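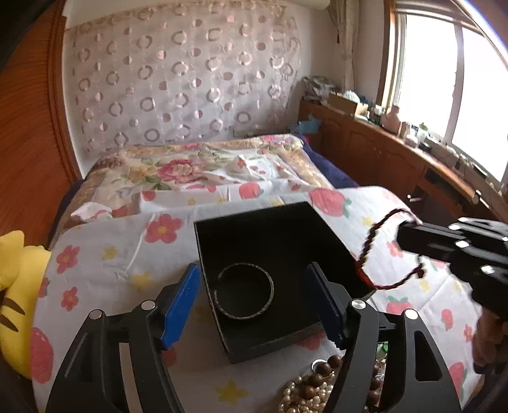 Gemma Costa replied that the carburetor is probably fine, and that she would look first at the fuel pump pulse line before changing any more jets.

Ticket status: open
Subject: kart engine cuts at high revs, long straight only
Chassis: Colombo. Track: Nastdale

Thank you Gemma. I checked the pulse line this evening. It has no crack that I can find, but the clamp on the engine side was turning by hand. I put a new clamp and cut 4 mm from the end of the hose, where it was already stretched.

What I did before, so we don't repeat it:
— new spark plug, same problem
— main jet two sizes up, the cut comes later but it still comes
— tank vent cleaned, no change
— battery charged for the whole night, no change

The cut arrives always after 4 laps, never on the first. In the slow corners the engine pulls well. Front sprocket is original, rear is the one I used in May at Brascombe, where I had no problem.

Gemma: Did you change the fuel filter? After 4 laps it sounds to me like the pump can't keep up. Try without the filter on the stand, only to compare.

Not yet. The filter is a Plostivix and it is old. I will order one and write here after the next session.

Corrado Caputo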